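4. Breakage and loss in shared crockery

4.1 Setting and records

The data come from two sites, Festcombe and Jirusari, both of which provide shared mugs in staff kitchens. Mugs at Festcombe are bought in matching lots from a single supplier, Roltavari. Those at Jirusari have built up over many years from gifts, purchases and items left behind by former staff. The stock there is mixed in size, colour and handle shape, and no record was kept of when most items arrived.

Kitchen staff at each site filled in a short form whenever a mug was withdrawn. The form had fields for the kitchen, the kind of damage and the stage at which it was noticed. A mug that could not be found at the end of a month was entered as missing. Entries closed on Thursday, February 3, 2022, by which point the combined file held 1,851 withdrawals. Forms with no kitchen given were kept in the totals but left out of the comparison between kitchens.
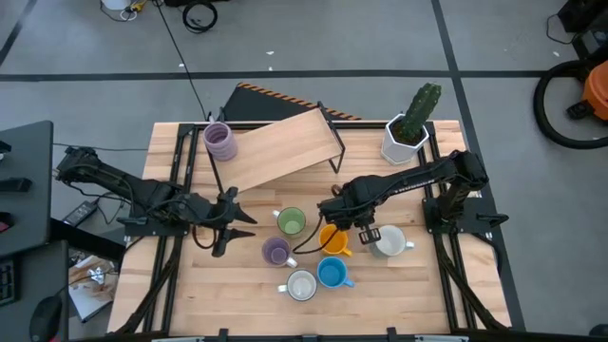

Damage was coded in six classes: rim chip, foot chip, handle crack, handle loss, body crack and full breakage. Where a mug showed more than one kind of damage, the more severe class was used. Crazing of the glaze was not coded, as the forms did not separate it from staining. Missing mugs were held apart from all damage classes and are treated in Section 4.3.

4.2 Damage by stage of use

Rim chips were the most common class at both sites. Most were noticed on unloading the dishwasher, but this does not show that they happened there. A chip made during stacking or in the sink would often be seen for the first time when the basket was emptied. The stage recorded is therefore the stage of discovery, and the tables should be read with that limit in mind.

Handle damage followed a different pattern. It was more common at Jirusari, where tall mugs with long handles were placed in the same baskets as short ones. Handles that stand clear of the body take up space between rows, and users tended to close the gap by pushing the mugs together. At Festcombe the handles were all of one size and could be turned the same way, which left a more even gap along each row.

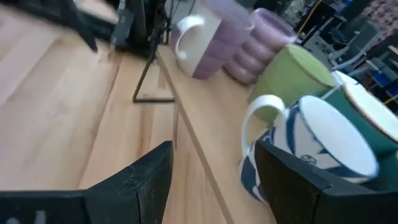 Does storage on open shelves lead to more damage than storage in closed cupboards?

The records show no clear difference once the number of mugs in each kitchen is taken into account. Kitchens with open shelves reported more foot chips and fewer rim chips, and the two effects largely cancel out. Shelf depth may matter more than the presence of a door, but it was not measured at either site.

4.3 Missing mugs

Losses without damage rose in August at both sites and fell again in the autumn. Desk clearances and changes of staff are common at that time of year, and some mugs recorded as missing were later returned to a different kitchen. Following the Dai procedure, a returned mug was struck from the missing list only if it could be matched to its original entry by colour, pattern and size.

Matching was simple for decorated wares and much harder for plain ones. A mug with white leaves on a cobalt-blue ground and a plain white handle (Figure 3) can be picked out from a short written note. One plain white mug from a matching lot cannot be told from the next, and a return may be credited to the wrong kitchen.

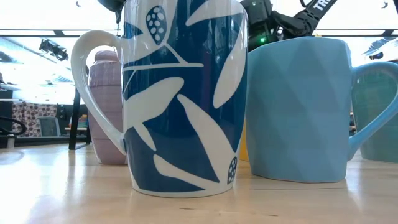
The effect of this on the totals is uneven. At Festcombe, returns could be checked only against the number of mugs missing from each kitchen, so movement between floors is hidden wherever a loss in one place was made up by a gain in the same month. At Jirusari individual entries could be traced, and the missing count is likely to be closer to the true figure. For this reason the two sites are not pooled in the analysis of missing mugs, and the replacement costs in Section 5 are given for each site separately.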